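Minutes of the owners' meeting, Anelden Holiday Apartments
May, start 10:00, in the breakfast room

Present: seven owners. Chair: Chun-yin Shek.

1. Minutes of the last meeting
Approved with one correction: the ferry to Brokov leaves from the north pier.

2. Bookings
Seven of the nine apartments are full for the first half of the summer. Apartments 2 and 5 still have free weeks. It was agreed to offer these weeks to guests who stayed with us before, and only after that to the Flaren booking site.

3. Arrival time
Guests who come with the evening bus from Nseir arrive when the office is already closed. The chair proposed a key box at the side door. The cost is 849 including the mounting. Five in favor, two against. Accepted.

4. Cleaning between guests
The change of guests must be finished at 3 p.m. Wastebaskets are to be emptied also after a stay of one night only. Old cloths are replaced before the season.

5. Path to the beach
The lower steps are in bad condition. The chair will write again to the town.

6. Other matters
The welcome folder still shows the old bus times. New pages will be printed.

The meeting was closed at 11:40.

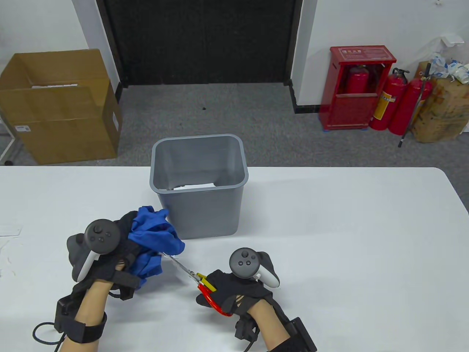 Comment received on item 3: Please put a small lamp over the key box too, the side door is very dark after nine and guests will not find the numbers. Nseir bus is often late.

Contact the office | © Anelden Holiday Apartments | Back to top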